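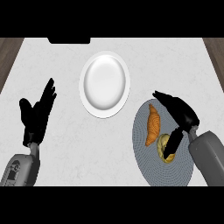
Simulation render: Melaniia Bilyk / Skokura

The task in the render reads, in full, "put the bread roll on the plate". My colleagues and I at Skokura have spent most of October on it, and very little of that time went on the policy that moves the hands. It went on the code that decides whether the policy did the job.

I think this is where a lot of manipulation work goes wrong. We train with care and score with a line somebody wrote in an afternoon. Ours said the episode was a success if the centre of the roll came within a set distance of the centre of the plate. We ran 300 episodes and the number looked good. Then Stepan Demchenko sat down and watched 70 of the passes from start to finish. In some, the roll was still in the fingers, held over the plate, when the check fired. In others it had landed on the rim and was sliding off.

The simulator knows the position of everything. It will tell you which bodies are touching and how fast each one is moving. With all that to hand, there is little excuse for a distance check. Our new one asks that the roll touches the plate, that neither hand touches the roll, and that this stays true for 2 seconds. It took a morning to write. The score dropped, and we were better off for it.

The croissant matters too. It lies right up against the roll on the placemat, and a policy that drags it along on the way to the plate has made a mess, whatever the scorer says. The old check had no opinion on this. The new one records where the other objects started and marks the episode down if they have moved too far.

People object that strict checks make training harder, as the reward comes too rarely. That is a fair point about rewards, but a reward and a test do different jobs and should live in different files. Shape the reward however you like. Leave the test alone once it is written, and have someone other than the policy's author write it.

I would also like to see papers print the success condition next to the success rate. It is usually five lines of code. Without it I can't tell what a percentage means – and I doubt the authors always can.

Renato Dalisay works on evaluation tools at Skokura.

Comments

Tahsin Abeysekara
We had the same trouble with a drawer task. The check passed if the handle moved, so the policy learned to knock it. How do you choose how long the roll has to stay put?

Renato Dalisay
By watching the failures. The slow slides off the rim were all over before then.

Orest Hordiienko
Agree on separate files. Less sure about never touching the test. Ours had a bug for 200 runs and we had to fix it and score the lot again.

Renato Dalisay
Fixing a bug is fine. Give it a new version number and keep the old scores.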